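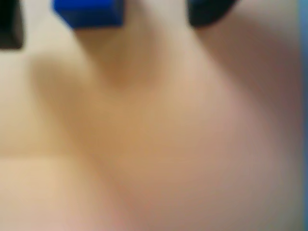 Kirkari: blocks and mats

Kirkari is a small collection of block layouts on a beige tabletop. Each record says which block stands on which mat, and which mats are left empty. It was put together by Heikki Saarinen and Eyerusalem Wako at Jestutdale, and replaces the older Vanenier list.

Contents

layouts.csv – 375 layouts, one per row
blocks.txt – names and shapes of the blocks
mats.txt – names and colours of the mats
changes.txt – corrections, newest first

What is on the table

Mats are plain squares of paper. Three colours are used in the main part: light green, light blue and yellow-orange. They are named green, blue and yellow in the files. The usual arrangement is an L, with green and blue side by side and yellow below them.

Blocks are listed by shape first and colour second, as several are blue and the colour alone says little. "Tall" means a block stood on end. "Stepped" means a wider base with a smaller raised knob on top. A stepped block laid on its side is still called stepped, with "side" in the pose column.

Columns in layouts.csv

layout_id – whole number, not reused after a deletion
green, blue, yellow – name of the block on that mat, or "empty"
pose – upright or side, one value per block, in mat order
note – free text, often blank

A block counts as on a mat if its whole base is inside the paper. If it overlaps the edge, the layout is left out. Two blocks on one mat are allowed and are joined with a plus sign, for example tall+stepped. This happens in 10 rows.
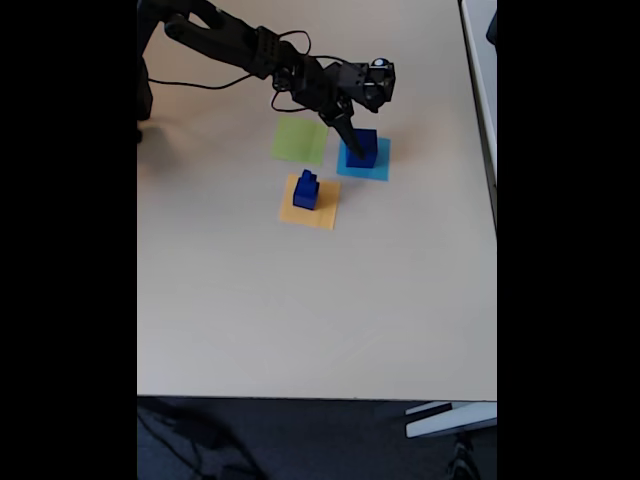 Does the order of the mats matter?

The columns always run green, blue, yellow, wherever the sheets lie on the table. If a layout moves a mat out of the L, the note column says so.

Known problems

The word "block" was used for the small boxes too in early rows. Most have been changed, but seven still need checking and carry "box?" in the note.

Paper mats curl at the corners after a while. We pressed them flat under books and replaced the green one in June. The new sheet is slightly lighter.

Shadows are not recorded.

Using the files

Everything is UTF-8 with commas between fields. The Arancibia sorter reads layouts.csv as it is. Older copies of it expect "none" in place of "empty", so do a find and replace first.

Last changed 15th August. Corrections go to Eyerusalem, with the layout_id please.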